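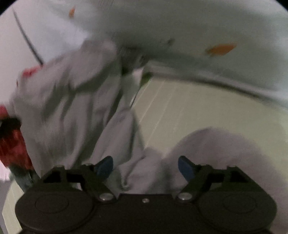 What do I need to run the Ziveo hand-held gripper at home?
A Windows or Linux laptop, a phone charger, one free USB port and a clear patch of floor or bench. The camera runs off the same cable, and the software is a free download once you have your kit number.

Hi, I'm Hina Cheema, and the Ziveo is the gripper I designed, printed badly, redesigned and now sell in small batches out of the Oscombe shared workshop. It's a tool you hold in your hand to show a robot arm how a job is done. You squeeze, the fingers close, the camera films it, and later your arm at home has a go at copying you. I started it for my own laundry project (still going, still slow!) and then people at the workshop kept asking me for one, so I made this page.

What you get

The body is black with a round housing at each end and a flat bridge in the middle. Two finger arms pivot off the front and swing in a V, and each one carries a blue pad at the tip. The pads are the bit I'm proudest of. My first set were hard plastic and they slid right off a T-shirt, so I went through a silly number of soft mixes before I landed on the blue one. It grabs cloth nicely and it wipes clean with a damp rag. A spare pair is in the box.

The kit comes as a bag of parts with every hole already drilled. You'll need a small Phillips screwdriver, a 3 mm hex key and an evening. If you'd prefer not to build it, pick "assembled" at checkout and I'll put it together at my bench and test it before it ships.

Why the arms have holes in them

I get asked this a lot. The rectangular cut-outs take weight off the far end, and you really feel the difference after half an hour of picking things up. The first version had solid arms and my wrist hated me. Please don't hang anything heavy off the brackets though - they're there for the pads and that's all.

Using it on clothes

Clothes are what I test on, so that's where I can give you the most useful advice. Go in low, open wide, and close on a fold. If you try to pinch a flat piece of cloth you'll mostly be scraping the floor. Move slower than feels natural, too. The camera is wide angle, so it sees plenty on either side of the fingers, but a shirt whipping past is still a blur, and blurry stretches are harder for the software to line up. I still go too fast when I'm in a hurry for lunch.

My laundry set was 1000 pick-ups, done in short sessions with lots of tea. You can get something going with far fewer if you stick to one kind of garment in one spot. Mixing socks, jackets and towels on day one is how I lost most of December.

Which arms does it work with?

I use it with the Andrade desktop arm, and there's a matching set of fingers for that in the shop (same arms, same blue pads, different mount). The Plinov arm works as well with the adapter plate. For anything else, send me a photo of the end of your arm with a ruler next to it and I'll tell you if the plate can be made to fit. If you have a 3D printer, the drawing for the plate comes with your download, so change it however you like.

Looking after it

Check the pivot screws every few sessions. They should be snug, but the arms still need to swing freely, so back off a little if the fingers feel sticky. A tiny drop of light oil at each pivot is plenty, and keep it well away from the pads. Lint loves to creep in behind the pads if you work with fleece or old towels. I pick it out with tweezers.

Replacement pads, screws and finger arms are all sold one at a time. I hate buying a whole new thing for one cracked piece and I figure you do too.

Price and shipping

Kit: $1198, with camera, cable, spare pads and software download.
Assembled: same parts, price shown at checkout.
Andrade fingers and Plinov adapter plate: sold separately.

Orders go out from Oscombe in the afternoon, usually after 3 when I've finished at the bench. If the page says sold out, leave your email and I'll write when the next batch of pads is cured and the bodies are printed. Questions go to me as well, so if you're stuck halfway through the build, send a photo and tell me which step you're on.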